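Progress report to the Wemwood fund, May

Dear Toon Bakker,

Thank you again for your patience with the late start, and for the very kind note you sent with the second payment. You asked for plain words this time and fewer charts, so I will try to tell you where the project stands the way I would tell you over lunch. The question you gave us was whether a machine can take over the small tidying and sorting chores that eat up the day in a shop's back room or a busy kitchen. My short answer is that it can do some of them, slowly, with a person close by.

The room and the people

We moved into the shared workshop at Dakum in the winter and have finally stopped tripping over each other's extension cords. The benches are close together, so whoever is at a desk is also within talking distance of the robot, and I have come to think this is worth more than the extra floor space we once asked you for. Small problems get talked through on the spot, and the written log (which I do still insist on!) gets filled in afterward. 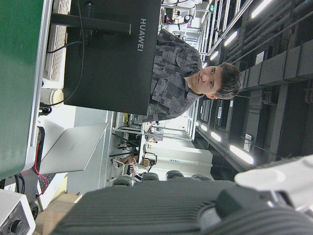 Picking up

Most of our effort this period went into drink bottles. They sound easy, and a child of three would agree, but a bottle on its side in a tray is a fair test of everything we care about. The hand has to come in over the rim, the thumb has to get down beside the bottle without pushing it away, and the fingers have to close without squeezing too hard. We ran 200 attempts with the bottle lying in the pink tray and counted 83 failures. I know that number looks poor next to what we hoped for in the proposal. A good share of the failures came from the thumb meeting the floor of the tray too early, and Vidal, who supply our control software, have promised us a change to the approach path. We have learned to start with the fingers straight and open and let the thumb lead.
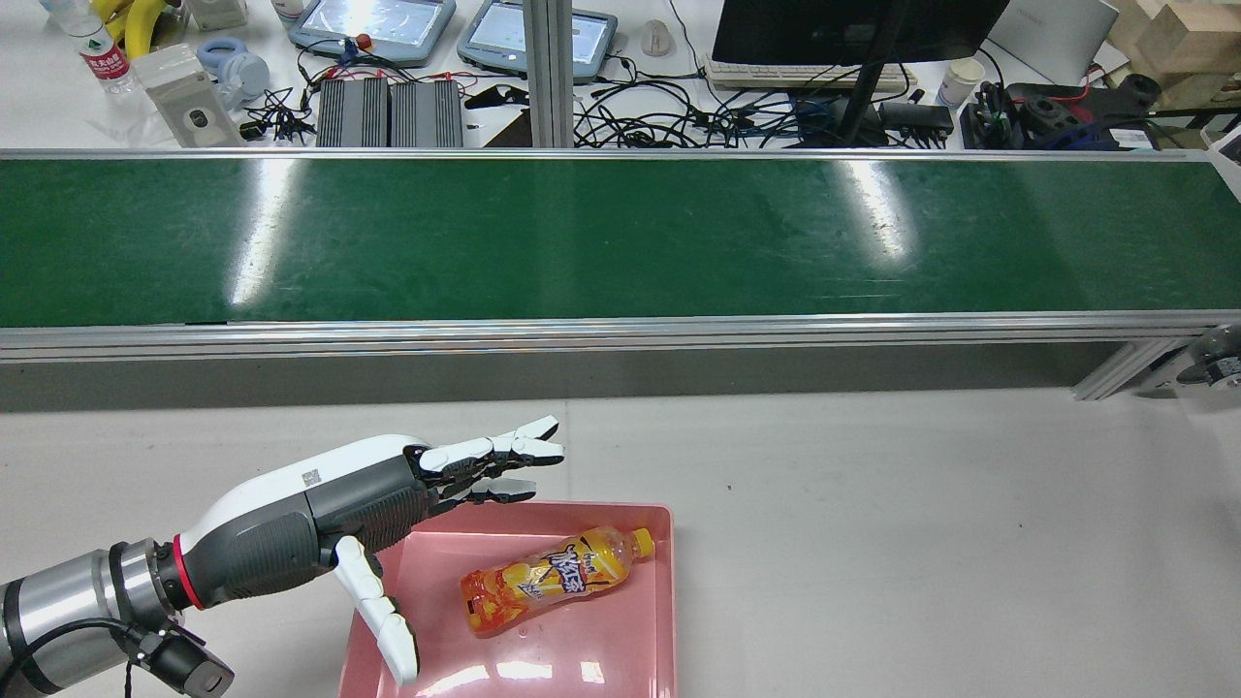 Moving to the belt

Once the bottle is in the hand, life gets much more cheerful. We logged 78 carries from the tray to the conveyor and lost only a few, mostly when a grip that had looked fine let the bottle tilt on the way over. Setting it down upright is the fussy part. A full bottle and a half-empty one behave quite differently, and the green belt is slick enough that a careless release sends the base sliding. We now have the arm pause above the belt before lowering, and it costs us a little time on every cycle. 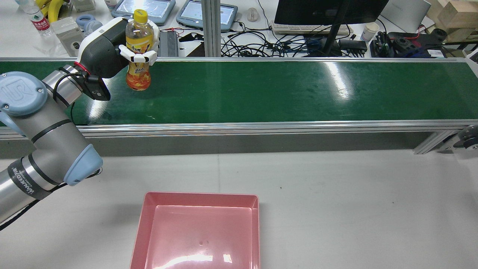 Speed is where I must be frank with you. A full cycle takes 40 seconds on a good run, and any stockroom worker would have cleared the tray and gone on to something else by then. For the pilot at the Zultis store I would therefore suggest work that can go on after closing, when a slow and steady helper is still a helper. Returned bottles are a sensible first job. Folding, wiping and anything involving loose bags should wait for another year, in my opinion, and I would sooner say so now than in the final report.

Next period we will repeat the tray test with the new approach path, add bottles of other shapes, and try a whole evening's run with only one of us on watch. Spending is within the plan apart from spare finger parts, where I would like to move a little money over from travel. Could we talk about that on Tuesday, if you are free after lunch?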